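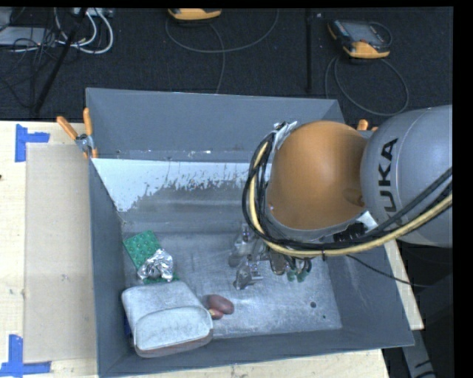 # Grumadby Ferry Timetables

Transcribed timetables of the passenger ferries between Grumadby and the Pellorik islands, taken from printed leaflets and put into plain CSV files.

Last changed: August 9, 2020

## What is in the collection

The source material is 107 printed leaflets. Together they have 763 tables, and each table became one block of rows in the data. Three lines are covered:

- **Outer line**: Grumadby – Pellorik North – Pellorik Light
- **Inner line**: Grumadby – Pellorik South
- **Kiani line**: Grumadby – Kiani, with a stop at Pellorik South in the summer season only

The leaflets are not a complete set. Winter leaflets are more rare than summer ones, and for the Kiani line there are whole winters without any paper. I do not know if the boat did not sail or if the leaflet was lost. Please do not read a gap in the data as a gap in the service.

Prices are included where they were printed next to the times. In the older leaflets the prices were on a separate sheet, and I have very few of these sheets.

## Files

| File | Content |
|---|---|
| `leaflets.csv` | one row per leaflet: title, season, first and last day of validity |
| `departures.csv` | one row per departure from a pier |
| `piers.csv` | names of piers, with older spellings |
| `notes.csv` | the small footnotes under the tables, word for word |
| `fares.csv` | printed prices, where they exist |

All five files are UTF-8, with a comma as separator and a header line. Line ends are Unix style. If you open them in a spreadsheet program, import the time columns as text, or `06:05` may become something else.

## Columns in `departures.csv`

- `leaflet_id` – links to `leaflets.csv`
- `table_no` – the number of the table inside the leaflet, counted from the front page
- `line` – `outer`, `inner` or `kiani`
- `pier_id` – links to `piers.csv`
- `dep_time` – departure time in 24-hour form
- `dep_time_printed` – the time exactly as printed, with dots, spaces and everything
- `day_code` – see below
- `note_id` – links to `notes.csv`, often empty
- `uncertain` – `1` if the reading is a guess, otherwise `0`

The column `dep_time_printed` looks like a double of `dep_time`, but please keep it if you make your own version. Some leaflets print midnight as 24.00 and others as 0.00, and it matters on which side of the date this departure belongs. In `dep_time` both are written as `00:00`, and the date question is left to you.

## Day codes

The leaflets use words for the days and these words changed with time. I have used only the following codes:

- `D` – daily
- `W` – working days
- `H` – Sundays and public holidays
- `X` – only on request, the passenger must call before
- `S` – school days

`S` is the difficult one. The leaflets never say which days are school days, and the islands had their own school calendar with a longer break in February. If you count departures over a full year, the result for `S` will depend on the calendar you choose. I have not tried to solve this.

## Names of piers

Pellorik Light was called "Lighthouse Pier" in the oldest leaflets, then "Pellorik L.", then the present name. In `piers.csv` it has one ID and three spellings. Pellorik North has one ID also, although the pier itself was moved a short way to the east when the new waiting room was built. For travel times the difference is too small to see in the tables.

Grumadby is more complicated. There is the Old Quay and the Fish Quay, and some leaflets write just "Grumadby" with no further word. These rows have the ID `GRU-0`, which means "Grumadby, quay not given". I did not guess, even in the years where the answer seems clear from the neighbors.

## How the transcription was made

Every table was typed by hand. I tried text recognition at the beginning, but the thin vertical lines between columns were read as the digit 1, and correcting this took more time than typing. After typing, each table was read again from the bottom to the top against the paper. This direction is slower, and I found more mistakes in this way than with normal reading.

Then the files went through Nulla, a small script which is in the folder `tools`. It looks for the following:

1. empty cells in columns that must be filled
2. a boat that leaves a later pier before it leaves the earlier one
3. two departures on the same line, from the same pier, at the same time and with the same day code
4. `note_id` values that do not exist in `notes.csv`

To run it:

```
python tools/nulla.py data/
```

It needs Python 3 and no other packages. It prints the problems and changes nothing in the files. At the moment it reports a small number of cases under point 2. I have compared these with the paper and the misprint is really in the leaflet, so they stay in the data as printed.

## Uncertain readings

Some leaflets were folded in the pocket for a whole summer, and the fold goes through the digits. Others have pen marks from the earlier owner. Where a digit could be read in two ways, I took the one that fits the travel time of the other boats of the same day, and set `uncertain` to `1`. The handwritten changes are not transcribed. They are sometimes interesting – for example a crossed-out evening boat with a new time beside it – but I cannot know if they are from the ferry office or from a passenger who was angry.

## What you can use it for

The data is good for questions such as how early the first boat left, how long the day trip could be, or in which season the last evening connection disappeared. It was made with local history in mind, and people who study island schools or island shops may also find something.

It is not good for:

- planning a trip today, as the current timetable is different
- punctuality, since a timetable only tells what was promised
- passenger numbers, which are nowhere in the leaflets
- comparing prices over a long time, see the remark about the price sheets

## Known problems

- Two leaflets have the same title and season but different times. One is probably a correction of the other. Both are in the data, with the remark `see also` in `leaflets.csv`.
- The footnote "not in bad ice" appears with and without the word "bad". These are two different notes in `notes.csv`, I did not join them.
- In `fares.csv`, the price for a bicycle is sometimes one way and sometimes return. The leaflet does not always say which.
- The Kiani line has a table with arrival times in place of departures. The rows are left out for now and will come back when there is a column for arrivals.

## Corrections and new leaflets

If you find an error, please open an issue and give the `leaflet_id`, the `table_no` and what you think is the right reading. One issue can hold many corrections from the same leaflet, but not from different ones, otherwise I lose the overview.

Scans of leaflets that are not in the list are very welcome, especially winter ones from the Kiani line. Both sides of the paper are needed, also if the back side has only advertisements. The validity dates are often hidden there, in small print under the hotel or the bicycle rental.

## License

The CSV files and the script can be used freely, also for commercial work, if you name the collection as "Grumadby Ferry Timetables". Scans of the leaflets themselves are not part of the repository. If you publish a changed version, please write in your own README what you have changed, and keep the leaflet IDs as they are so that the two versions can still be compared.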